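Replacing T8 tubes with LED in a shared workshop – ballast bypass or plug-in?
Forum: Electrical and Lighting > Commercial and light industrial
Started by stendness_mike, 26th June

stendness_mike
We are changing the lighting in a rented unit, one large room with a high ceiling. Existing fixtures are linear fluorescent, two-lamp, electronic instant-start ballasts, all on one 120 V circuit. Several ballasts are buzzing and two have failed outright. The landlord will pay for lamps but not for new fixtures.

The options as I understand them:
Type A, plug-in, runs off the existing ballast.
Type B, ballast removed or bypassed, line voltage at the sockets.
Type C, external driver.

The supplier (Friesen) has quoted Type A and Type B at nearly the same price per lamp. I lean toward Type B but would like to hear from people who have had either one in service for a few years.

ohmslaw_or_else
Type B. The ballast is the part that is failing. With Type A you keep the failing part, keep paying for its losses, and you will be on the ladder again when the next one goes. Also check your ballast model against the lamp maker's compatibility list before you even consider Type A. Those lists have gaps, and an unlisted ballast usually means flicker at startup or a lamp that will not light at all.

kv_radley
Disagree that it is automatic. Type B puts line voltage on the sockets. The next person to change a lamp may install a fluorescent tube, and the result depends on how the fixture was wired. If the tenant turns over every few years, a Type A lamp is the lower-risk choice even if it costs more over its life.

ohmslaw_or_else
The fixture gets a label. The retrofit kit includes it and the listing requires it. If people ignore the label, that is a training problem.

kv_radley
I have opened a lot of fixtures with no label in them. Some had the label still in the bottom of the lamp carton. I don't design around labels being present.

stendness_mike
Both points noted. Question on sockets. The existing ones are shunted, as expected with instant-start. Do I need to change them all?

M. Carrasco
Depends on whether the lamp is single-ended or double-ended.

Single-ended Type B takes line and neutral at the same end, so the socket at that end must be non-shunted. Put a single-ended lamp into a shunted socket and you have a direct short when the breaker closes. The other end only holds the lamp.

Double-ended Type B takes line at one end and neutral at the other. Shunted sockets are acceptable for most of these, but read the sheet for the specific lamp. Some manufacturers specify non-shunted at both ends regardless.

Test with a meter and don't go by appearance. Continuity between the two contacts on one socket, lamp out, power off, wires disconnected. Continuity means shunted. 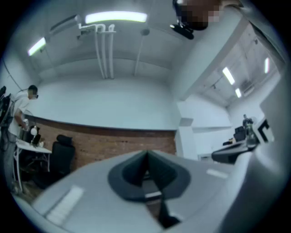 The other thing to decide now is color temperature. Fluorescent lamps marked 4100 K often have a slight green bias compared with an LED of the same rating, so the room will look different after the change even with the number matched. If you convert half the room and stop, everyone will notice the line. Do the whole room in one order, from one production lot if the supplier can manage it.

– Macarena Carrasco

tubular_belle
Seconding the single order. We did ours in two phases, the first in April, and the second batch of the same part number came in visibly cooler. We ended up swapping lamps between fixtures to spread the difference out.

stendness_mike
Useful. I will go double-ended and replace the sockets anyway. The plastic on the ones I have handled is brittle and one cracked when I rotated the lamp out.

What about lamp angle and glare? Mounting is high enough that I assumed it would not matter.

kv_radley
It matters more than people expect. A fluorescent tube emits all the way around, so part of the output goes up into the reflector and comes back spread out. Most LED tubes emit over a much narrower angle, straight down. Floor readings go up, upper walls and ceiling get darker, and the room can feel dimmer while the meter says otherwise. Look for a frosted lens and the widest beam angle you can get.

ohmslaw_or_else
Agree with that one. Glass-body tubes are generally wider than the aluminum-backed type. They don't sag either.

lekiritz_lighting
We have a mix of Zinside glass tubes and a cheaper aluminum-backed lamp in the Lekiritz annex, same fixtures, same height. The aluminum-backed ones have a dark band on the wall above the fixture line. Failures after 20 months: two of the cheap ones, both internal drivers. None of the glass, but I would not draw a conclusion from that.

kv_radley
Which returns to my original point. With Type B the driver is in the lamp, in a sealed tube, with poor heat transfer. You have moved the failing part, and now it goes in the trash with the light source every time. If budget ever allows, Type C with a remote driver is the better engineering.

ohmslaw_or_else
Better engineering at a price the landlord has already declined.

M. Carrasco
Two last items for the original poster. Cap the old ballast leads or remove the ballast completely – I prefer removal, less weight and no confusion later. And dispose of the ballasts and tubes properly. The tubes contain mercury, and older magnetic ballasts may contain PCBs if they are not marked otherwise. Yours are electronic, so the second part should not apply, but read the case on each one.

stendness_mike
Ordered: 30 double-ended glass tubes, frosted, 4000 K, with non-shunted sockets to match. That leaves a few spares. Ballasts are coming out. I will post light meter readings from before and after, taken at bench height.

tubular_belle
Take the before readings with the ballasts warmed up for a while. Cold fluorescents read low and will flatter the LEDs.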